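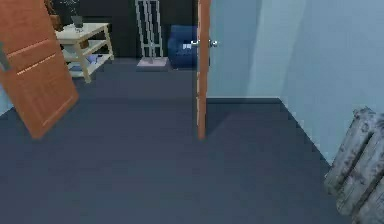

My sister-in-law swears you can't learn a language after a certain age, your ear just closes up like an old piercing. She told me this over soup, the same week I paid for a year of Portuguese lessons. Great timing!

So, a thread on how it's going, for anyone else starting way past school.

I signed up in March with Zinow, the evening group, mostly people with a trip planned or a grandkid in Lisbon. I have neither. I just like how the songs sound.

First month was all nasal vowels. I practiced "pão" in the car so many times that I started craving bread (and then bought bread, and then ate it at red lights).

My flashcard deck is at 1,077 cards as of 2025-11-01. I know maybe half of them on a good morning – on a bad one I forget the word for spoon.

What helped most was reading kids' books out loud. I got a used one from Goh, the little shop by the post office, about a goat who wants to be a mail carrier. I've read it 40 times and I'm still rooting for him.

What didn't help: the grammar workbook. 300 pages, tiny print, and the answer key skips chapter six completely. I wrote to the publisher and got a coupon for a French one.

Does my ear feel closed up? Some days, yeah. Fast radio still goes by like a train. But last week I caught a whole weather report, wind and everything, and yelled so loud the dog left.

If you've got a slow podcast you like, drop it below. Nothing about business please – I tried one and all I learned was "quarterly."

Also taking soup recipes. Hers was really good, I have to give her that.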